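Is decanting a young red for hours really worth it, or am I being sold a decanter?

Posted in Wine & Cellar Help, 2771 views

corkscrew_skeptic

I buy a mixed case every July from a shop called Avon, and this year's had two bottles of a Cabernet blend from a place called Pollidden. The card that came in the box says to decant for a minimum of five hours. The card is also, if you turn it over, an ad for a decanter.

So I opened the first bottle, poured a glass right away, and it was fine. Dark fruit, a bit of grip, nothing I'd call closed. I left the rest in a plain glass water pitcher on the counter (I don't own a decanter and I'm not sure I want to) and went upstairs to get on with the evening.

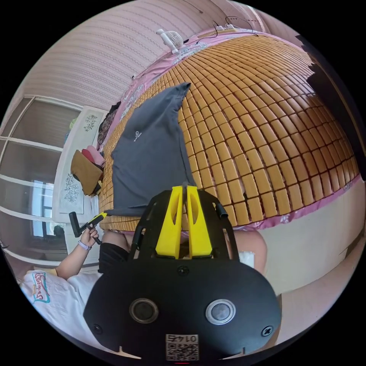

When I came back down after the full five hours I poured another glass and, yes, it was different. It was softer. But it was also warmer, I'd had dinner in between, and I wanted it to be different since I'd waited up for it. I can think of four explanations and only one of them is air.

What bugs me is that everyone repeats this as settled. The shop says it, the winery card says it, my neighbors say it. Ask how long and you get anything from twenty minutes to overnight. Ask what the air is doing and you get the word "breathe." I don't think wine breathes.

I've got one bottle left and don't want to waste it. Specifically:

Is there a way to test this at home that would convince somebody who doesn't want to be convinced?

Does the shape of the vessel matter, or will my pitcher do?

And is five hours a real number or did someone at Pollidden make it up?

I'm not looking for "trust your palate." I don't trust my palate, which is why I'm asking.

Edited to add: it's the screwcap version. No idea if that changes anything.

slow_pour_2190

I ran a tasting group for a good while and I came in believing in decanting and left believing in about a third of it. Taking your points in the order that makes sense to me.

Sediment first. If the bottle is old and has thrown a crust, decant it, because otherwise you are drinking grit. No argument there, and it doesn't apply to you with a young wine.

Then there's the stinky stuff. Some wines, and screwcaps get blamed for this more than corks do, open up smelling of struck match or rubber. Splashing the wine around usually takes care of it, and you can notice it in minutes. So if yours had smelled odd I'd have said pour it into the pitcher from a height and be done. You say it was fine, so again, not your problem.

What's left is the claim that tannins "soften" over several hours. This is where I get grumpy. Tannins do change with oxygen over long stretches, but whether much happens to them in an evening is another matter. I think what people mostly notice is that the aroma shifts and some of it leaves, and a wine with less going on in the nose can seem rounder.

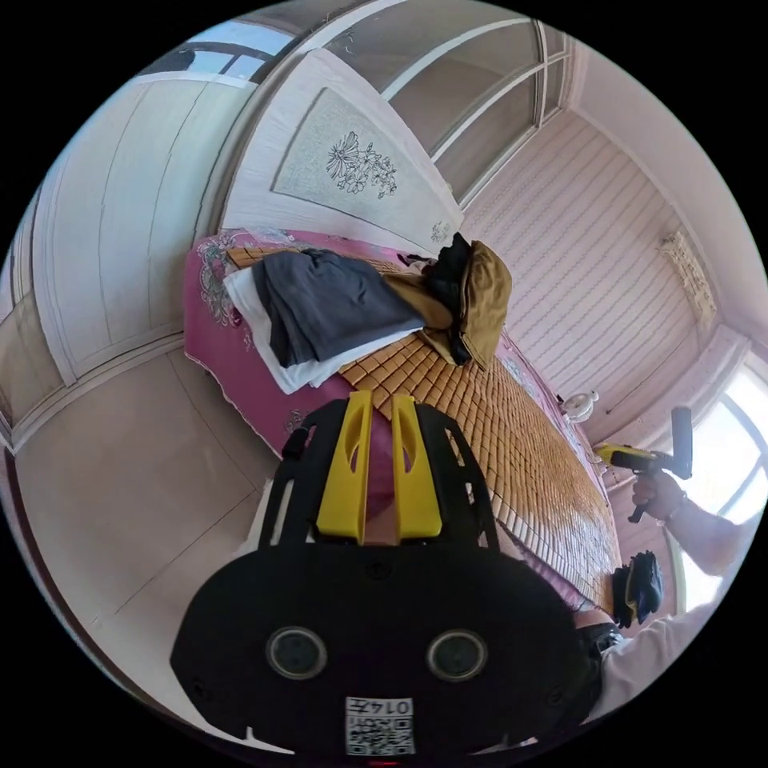
Temperature is the part I'd look at hardest. You said the second glass was warmer. A red poured cool tastes tighter and more tannic than the same red a few degrees up, and that alone could account for most of what you noticed. Food does it too. Steak or cheese before the second glass and you're no longer comparing the same two things.

For the test, you need three glasses and someone willing to help. Here's how we did it:

Pour half the bottle into a clean, small screwcap bottle, filled right up to the neck, and close it. You want as little air in there as you can manage. Pour the other half into your pitcher.

Leave both in the same spot in the same room. Don't put one in the fridge. If one is cooler than the other, you've wasted your bottle.

When the time is up, have your helper pour three glasses out of your sight, two from one vessel and one from the other. You say which is the odd one out. Do it again a few times with the glasses shuffled. Don't eat anything during, plain bread if you have to.

One round tells you nothing because you'd get it right a third of the time by guessing. If you get most of them right over several rounds, then there's a difference, and you can go on to ask whether you like it. People skip straight to which one they like.

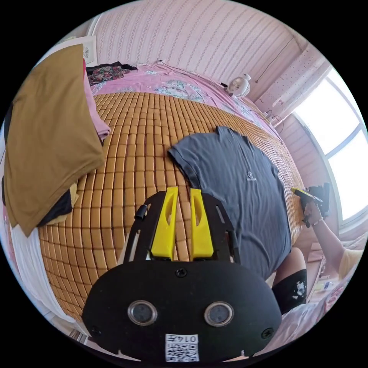

Spread out on the mat

I should warn you that filling the small bottle gives that half some air as well, so it isn't a perfect comparison. A purist would use two bottles and open one at the last minute. Then you have bottle variation to worry about. Pick your poison.

On shape: wider means more surface, more surface means faster. Your pitcher is fine. I used to own one of those swan-necked things and it was a pain to wash and impossible to dry. I would not pay $200 for glass that does what a pitcher does.

On the five hours, I can't tell you where Pollidden got it. I'd be surprised if it came from a blind test.

benavides_cellar_fan

I always decant and it ALWAYS makes a difference. We had a Benavides red last winter that was like chewing a tea bag when we opened it and after a couple hours it was silky. Don't overthink it. If the winery tells you five hours they know their wine better than people on a forum. Also get a proper decanter, a pitcher lets the aroma out too fast because the neck is too wide.

corkscrew_skeptic

Thanks, both. The three-glass thing is what I was after and I've got a helper lined up who doesn't care about wine at all, which seems ideal.

benavides — did you keep any of it in the bottle to compare? If you didn't, I don't see how you know it was the decanter. And if the aroma leaving is bad in a pitcher, I'd like to know why it's good in a decanter.

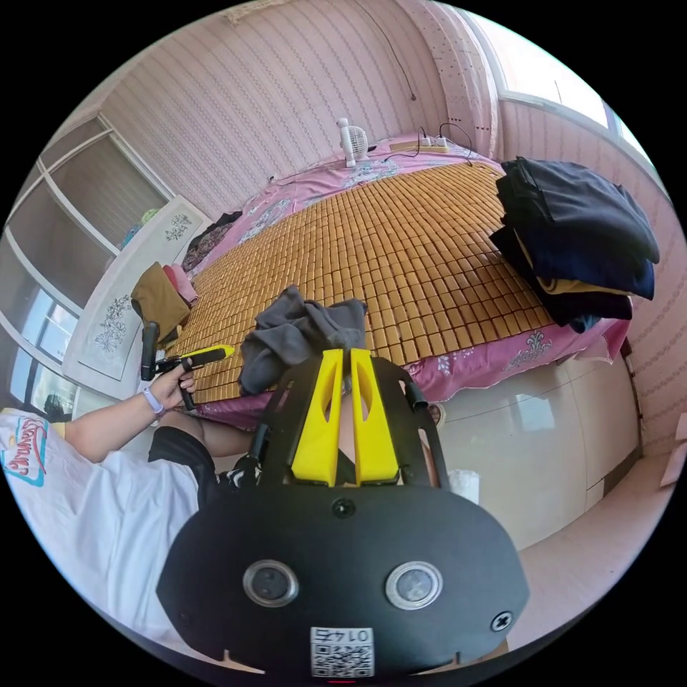
notlow_and_dry

Coming at it from the other side. I pour for visitors at Notlow a few months a year, small place, and I've heard both speeches many times over.

I agree with slow_pour on temperature and on the blind test. I'd push back a little on the rest. Some young reds change over an evening in a way I can pick out, and I have done it blind, with the bottles side by side at the same temperature. What I can't do is tell you in advance which ones. I've had big tannic wines sit there all day and do nothing, and lighter ones fall apart before the second glass. A long decant can hurt a wine as easily as help it, and the cards in the box never mention that.

As for the number, when we wrote our own back label we argued over whether to say one hour or two and settled on one because it fit on the line. I can't speak for anyone else's.

My advice for your last bottle is to taste a little every hour, write down a few words each time, and cover the earlier notes so you can't read them. It's weaker evidence than three glasses, but it will show you if the wine goes downhill before the five hours are up. You could do both if you pour small.

Keep the room on the cool side too. A pitcher of red on a kitchen counter in July is going to taste soupy by bedtime whatever the air has done to it.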